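The Blue Shirt

Leidy Londoño took the 7:15 ferry out of Jevovport with her lunch, her badge and a letter from her landlord that she had not opened. It was Tuesday, and on Tuesdays the boat was full of people going over to the Strazds building, so she stood at the rail with her bag between her feet.

She had been at Strazds since November. Before that she folded shirts at Vevitz, in the basement of the store on Tuvov Street, for eleven years. At Vevitz the rule was sleeves back, sides in, bottom to collar, and the supervisor walked along behind you with a ruler. When the store closed they gave each of the folders a gift card for the same store. Leidy spent hers on a pair of gray socks in the last week of the sale.

Her brother had laughed when she told him about the new job. "They pay you to fold laundry?" he said.

"They paid me before," she said.

The first hour was always the blue shirt. There were other shirts in the bin, and towels, but the blue one was on top when she came in and she had stopped fighting it. It had been folded so many times that it should have known the way by itself. She shook it out over the table and let it fall however it wanted. That was the part that had been hard to learn. At Vevitz you never dropped a shirt.

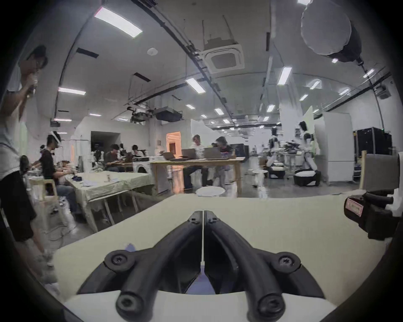
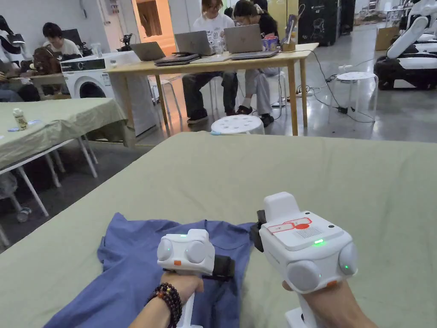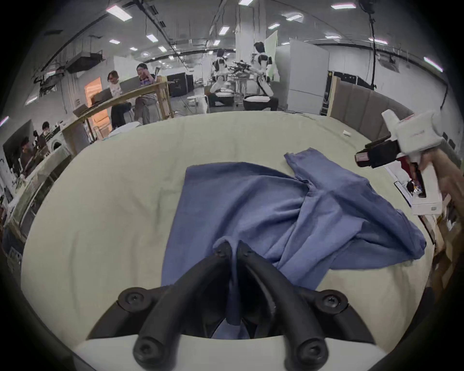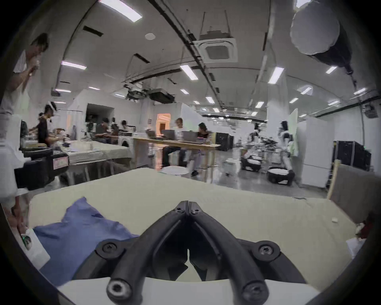

"How many is that now?" asked the man at the next table. He was new and he had been watching her all morning.

"I'm on 684 for the month," Leidy said.

He thought about that. He had a stack of his own going, and it leaned.

"Start with the sleeves," she told him. "Find the collar first, put it away from you, and then bring the sleeves in. If you start with the bottom you'll be chasing it all day."

He tried it. The shirt came out with one shoulder higher than the other. He undid it and tried again.

She ate at noon, on the steps outside, where there was a strip of sun. She had rice and a boiled egg. She took out the letter and opened it with her thumb. The rent was going up sixty dollars, starting with the next payment. There was a second page about the boiler, which she read all the way through. She folded the pages in thirds and then saw that they had come to her folded in thirds already, along the same lines, and she put them back in the envelope.

Sixty dollars was two shifts of overtime, after taxes. She could do two shifts. She had 3,848 dollars in the bank, and she had been telling herself that it was for her mother's teeth.

When she came back in, the new man had his sleeves flat and his sides nearly even. He stepped away from the table so she could look.

"That would have passed at Vevitz," she said.

"What's Vevitz?"

"A store."

She took the blue shirt by the shoulders and shook it out. It landed with one arm under itself and the collar turned the wrong way. She moved her feet apart a little, the way she did when her back was starting in, and found the collar.

At four the coordinator came by with the sign-up sheet for the weekend. Leidy asked for the pen before he had finished explaining. She put her name on Saturday, and then on Sunday, and the new man took the pen after her and wrote his own name under hers in small square letters. She hadn't known until then how he spelled it.

The ferry home was late. She sat inside this time, next to the heater, with the bag on her lap, and by the time they passed the breakwater she was asleep.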